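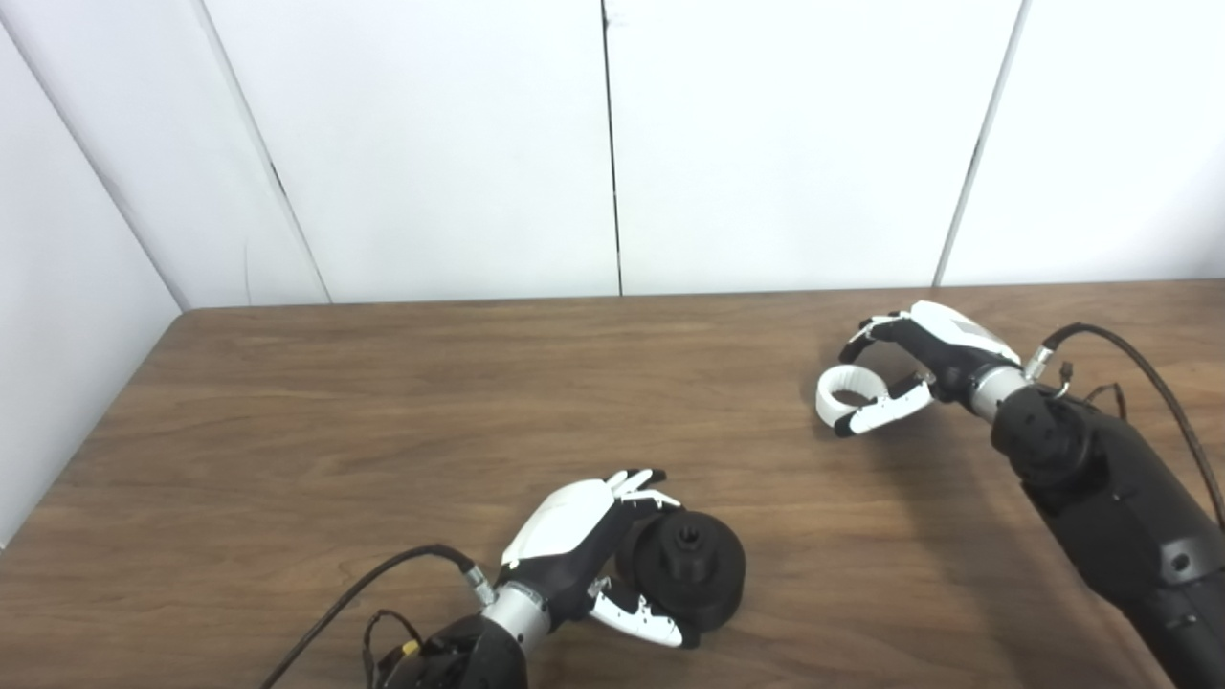

Week 3: Choosing and fixing a surface for hand-built pots

Notes to go with the session, 2018-01-20

Right, last week we got as far as wedging and I promised we'd get onto slabs, so slabs it is. I've written these up longer than usual as several of you asked for something to keep by you at home. If you were there you can skip the first bit, I go over the same ground about clay and what it sits on.

What the clay sits on

Clay sticks to anything smooth and shiny. Roll a slab on a glossy worktop and you'll be scraping it off with a knife and swearing. It behaves much better on bare wood or on canvas, both of which drink a little water out of the underside while you work. I learned on bare wood and I still like it best, but most people find canvas easier to begin with, as you can peel it away from the clay (never the clay away from it, please, you'll bend the slab and it will remember).

About that remembering. Clay has what potters call memory, and I thought it was nonsense until my first set of tiles came out of the kiln curled up like crisps. If you lift a slab by one edge and then flatten it again it looks perfectly fine. It dries fine too, usually. Then it's fired and the bend comes back. So move slabs on a board, or roll them loosely round the pin, and if you do bend one, roll it again while it's still soft.

Canvas needs to be plain and unprinted with no seams in the middle. Wash it without fabric softener. Mine is a bit of old dust sheet and it has outlived two rolling pins.

Rolling

Start with a lump you've wedged properly and slap it flat with the heel of your hand, turning it as you go. Then the pin. Roll from the middle outwards, lift, turn the clay, roll again. People lean on it far too hard! Several gentle passes will give you an even slab, and one heroic one gives you a slab that's thick at both ends and stuck down in the middle.

Use the wooden guide strips, one each side, and let the pin run along them. When the pin is touching both strips all the way along and nothing more is happening, you've finished, stop rolling. For the mugs and the small boxes we're using the thinner strips. The big dish wants the thicker ones.

Then compress it. Take a rubber kidney and smooth the slab in every direction on both sides, quite firmly. This is the step everybody skips and then they ask me why the base has cracked in an S shape. If bubbles come up, prick them with a pin and smooth over the hole.

Waiting

I'm hopeless at this part myself. A fresh slab is floppy and will sag if you stand it up. What you want is leather hard, when it holds its own shape but you can still mark it with a fingernail. How long that takes depends on the weather, the heating, the clay and whether somebody has left the door open, so I won't give you a time. Feel the edges, they go first. If the edges are getting ahead of the middle, lay a strip of plastic over them.

I use the Lallell buff for nearly everything in this course because it's forgiving and has a bit of grit in it. The Zavlow white is lovely and smooth but it shrinks more and sulks when you join it, so leave that one until you've built a few things. Please don't mix the two in one pot. They shrink at different rates and will pull each other apart at the joins.

Joining

Score both edges with a fork or a needle tool, cross-hatched and properly rough. Put slip on both. Press together and wiggle until you feel it grab, it's quite a distinct feeling once you've had it. Then roll a thin little sausage of soft clay and push it down into the inside corner, and smooth it in with a finger or a wooden tool.

Slip is only your own clay let down with water to the thickness of yoghurt. Keep all your dry trimmings in a tub and you'll never run out. (A splash of vinegar in it is supposed to help. I do it, out of habit more than anything.)

Mitred corners look neater than butted ones, and for the boxes I'd like everyone to try at least one. Hold the knife at 45 degrees and cut in one long stroke against a ruler. If the knife drags, the slab's too wet, go and have a tea.

Drying the finished piece

Slowly, under loose plastic, and up off the board on a sheet of newspaper so the base can shrink without catching. Turn boxes upside down for part of the time if the rims will stand it. Dry lids on their boxes, always, or they'll never fit again.

For next time

Bring a box or a mug at leather hard, wrapped up well. Make 3 small test tiles as well, scratch your initials in the back, and let those dry right out, as we'll want them for slips and stamps. Tiles 2 fingers wide are plenty.

If your slab has gone too dry to use, break it up and put it in the reclaim bucket by the sink, buff in the left one and white in the right.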